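Ollon Support Center
Ticket: Dishwasher leaves white film on plates and stops early on Eco
Product: Rokilar built-in dishwasher
Status: Closed
Opened: 30/07/2023

Original report

Our Rokilar has started leaving a chalky white film on plates and glasses. It wipes off with a damp cloth but comes back after the next load. The bottom rack is worse than the top. On top of that, the Eco program has stopped early twice with the drain light blinking. If I hold the start button for a few seconds it drains and I can open the door, but the detergent cup still has paste in it.

The machine is in a rental in Escobar Court. The water is hard here. I use Ima tablets, one per load, and fill the rinse aid when the light comes on. I have not changed brands. The salt light has never come on since we moved in, which I took to mean the salt was fine.

Already tried: hot empty cycle with no detergent, cleaned the door seal, ran the kitchen faucet until hot before starting. No change.

Reply from support

Thank you for the details. The film and the early stop may be two separate faults, so please check them separately and write down the result of each step before going to the next one.

1. Turn the machine off at the wall switch.
2. Remove the lower rack and unscrew the filter. Rinse the mesh under the faucet and brush it from the outside in.
3. With the filter out, soak up any standing water and check the sump for glass, labels or seeds.
4. Open the salt compartment. You should see salt close to the top. If you see only water, it is empty.
5. Check the hardness setting in the menu. The factory setting is for soft water.
6. Put everything back and run the Intensive program with a normal load.

For comparing results, use the same plates every time and let them dry completely. Mineral film is hard to see on a wet plate. Look at the plate from a low angle near a window or lamp.

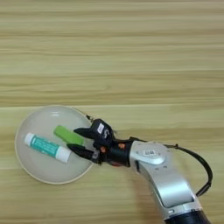 Can vinegar be used in place of rinse aid?

Vinegar should not go in the rinse aid dispenser. It can harden the rubber parts over time, and it does not help water run off the dishes the way rinse aid does. A cup of it standing on the upper rack during an empty cycle is fine once in a while.

Customer update 1

Filter was dirty but not blocked. Found a piece of a jar label in the sump, folded over, about where the water goes out to the pump. Took it out with tweezers.

Salt compartment had only water in it. I scooped some out and filled it with dishwasher salt until it was full. Wiped up the spilled grains. The hardness setting was on the lowest level. Our water company lists the supply as hard, so I moved it up to the level your table shows for that.

Ran Intensive. It finished without stopping. Plates still had film but less. Glasses about the same.

Reply from support

The label may explain the early stop. A loose piece of paper can cover the pump inlet on one cycle and move away on the next.

Some film on the first load after filling the salt is expected. Old deposits stay on the dishes until they are washed off. Please soak one glass in warm water with citric acid for 40 minutes, rinse it and dry it. If it comes out clear, the film is mineral. If it stays cloudy, the glass is etched and no setting will bring it back.

Please also report how the salt light behaves. It should have been on with an empty compartment.

Customer update 2

Soaked one glass and one plate. The plate is clear and smooth now. The glass is mostly clear, with a cloudy ring near the base that does not come off, so I guess that part is etched. It is an old glass and I am not worried about it.
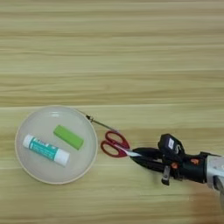
I have run Eco four times since then and it has finished every time. Detergent cup is empty at the end. The new plates coming out of the bottom rack have no film that I can feel with a finger. Glasses in the top rack have a few water spots, so I turned the rinse aid up one step.

The salt light is still off. I went through the menu and found the indicator was disabled under Options. It must have been like that before we moved in. It is on now and I will see if it lights up when the salt gets low.

Reply from support

The disabled indicator explains why there was no warning. After a reset or a power cut the setting can stay as it was, so check it again if the power goes out.

Clean the filter every two weeks and remove paper labels from jars before loading. If the drain light blinks again with a clean filter, reopen this ticket and include the program name and how far into the cycle it stopped.

Closed at customer request. No parts sent.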